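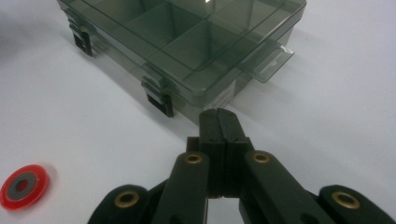
Pokley, a repair parts supplier that sells to home sewers and small alteration shops, will stop using the words "universal fit" on its packaging and its website starting in July. The company says the phrase has been stretched so far in the sewing trade that it no longer tells a buyer much of anything. A see-through organizer box with divided compartments and a pair of black latches will keep small parts apart, but it won't say which bobbin goes with which machine, and neither will most of the labels the parts came with. Pokley includes its own labels in that complaint.

The change follows a review of the Pokley catalog that began after customers kept sending back bobbins, presser feet and needle plates that were sold as fitting "most home machines." The company checked 335 listings against the machines they were supposed to fit. More than 200 had wording that Pokley could not back up with a test of its own. In many cases the claim had been copied from a wholesaler's sheet, which had been copied from an older sheet.

"We sold parts on the strength of a sentence and we didn't know who wrote it," said Aurora Abreu, head of product at Pokley. "I'd like to say we were the only ones. I don't think we were."

Under the new policy, each listing will name the machines on which the part has been tried, the date of the trial and the measurement that matters most for fit. For a bobbin that means width and diameter to a tenth of a millimeter. For a presser foot it means shank height and the distance from the screw hole to the needle line. Parts that haven't been tried on any machine will still be sold, with the words "not tested by us" in the same size type as the price.

Pokley is not claiming that the new listings will end returns. A part can measure correctly and still sew badly on a worn machine, and the company has no way to check the state of the machine on a customer's kitchen table. It also expects some shoppers to see "not tested by us" and buy the same part elsewhere from a seller who promises it fits everything.

"That will cost us sales, and anybody who says a more careful label pays for itself should show me the numbers," said Timothée Bailly, who runs the Pokley test bench. "I haven't seen them. We're doing it anyway and we'll look at the books after."

The test work is being done in-house on machines bought secondhand, along with loaners from Mendent, a repair shop chain that has sold Pokley parts since it opened its Fahy location. Mendent was not paid for the loan and has not been asked to endorse the results. Pokley turned down an offer from a marketing firm to design a seal for the tested parts. Abreu said there are enough seals.

The first group of rewritten listings covers bobbins and bobbin cases. Presser feet come next, then needle plates. The Lollari line of metal bobbins, the company's best seller, lost its "fits most machines" line during the review and now carries a much shorter list of models.

Customers who bought a part sold as universal fit may return it for a full refund through the end of the year, opened or not. No receipt is needed for orders placed on the Pokley website.

The full catalog holds 2,000 items, and Pokley has set no finish date for the rest of the work. Earlier deadlines for catalog cleanup were missed 2 years running.

About Pokley
Pokley sells replacement parts and small supplies for home sewing machines, online and through independent repair shops.

Press contact: Aurora Abreu, Pokley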